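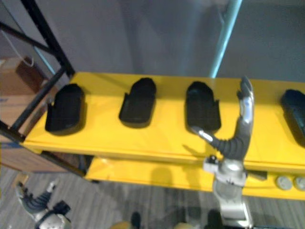

Glue trial, second go, December

Bavano sent another batch of their water-based glue and the same claim as before, that it grabs in five minutes and holds overnight at shop temperature. I still don't believe the five minutes. Their sheet doesn't say what it was tested on, or how cold the room was.

Glued 4 pairs of offcuts at half past nine, two beech and two pine, clamped hard. Same again with the old Ballum tin as a control. Took the clamps off one pine pair early and it slid under my thumb. The Ballum pair did too, to be fair, but Ballum never promised otherwise.

Dezső Vida thinks I'm being unkind and that the first tub had been frosted in the van. Possible. It doesn't explain the skin on this one, which I had to lift off with a knife.

Weighed the tub before and after: 543 g left. Could be up to 2 g out, the scale drifts when the heater is on. Coverage looks no better than the old stuff, whatever the leaflet says.

Breaking the rest tomorrow after lunch. If the beech fails along the glue line I'm not ordering more. If it fails in the wood I'll want to see it do that again before I change my mind.

Still to do: sharpen the block plane, find the other G-clamp.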